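Drying cups and straws: rack or towel?

Page 1 of 1

tunari_kitchen
We redid the break room in February and lost the dish drainer, so all the cups go on a black wire rack now. I put them on their sides. My coworker says they should be upside down and that sideways leaves a puddle in the bottom. We also have reusable straws that never seem to dry inside. What do you all do?

Trilok Maurya
Upside down, on a rack, with a gap under them. A cup on its side holds a spoonful of water against the wall until somebody picks it up and gets it on their sleeve.

okitz39
Disagree. Sideways is fine if the rack tilts even a little. I've done it for 4 years with plain white mugs and never had a puddle. Upside down I get a ring around the rim from our water.

Trilok Maurya
The ring is your water, so wipe the rim. Does the rack tilt, tunari?

tunari_kitchen
No, it's flat. Also one of the cups has a cork-like outside and I don't know if that can go in with the rest.

Florian Chevalier
I would keep that one out of the sink. Wash the inside by hand, wipe the outside with a damp cloth and leave it on the table. We had a cork sleeve come apart after a weekend of soaking.

okitz39
Agree on the cork. For straws, stand them up in a tall glass. Lying down they stay wet for a day. A pack of 50 thin brushes costs next to nothing.

Florian Chevalier
Shake them first, then stand them up. I don't bother with the brush unless it was a smoothie.

tunari_kitchen
OK, photo from Thursday, 2:02 in the afternoon. White cups on the rack at the left, the cork-looking one on its side on the table, and one of the thin pink straws I mean. 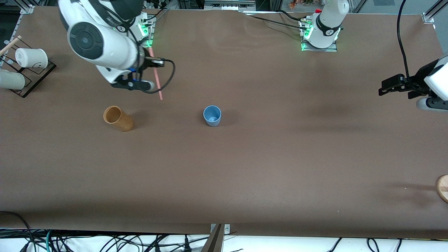 Re: Drying cups and straws: rack or towel?

Trilok Maurya
I'd turn the upper white cup mouth down. Same for the tan one, if the inside has been washed.

okitz39
I'd leave the white one where it is and put a folded towel under one end of the rack. There's your tilt.

tunari_kitchen
I'll try the towel this week and upside down next week. Straws are going in a glass either way.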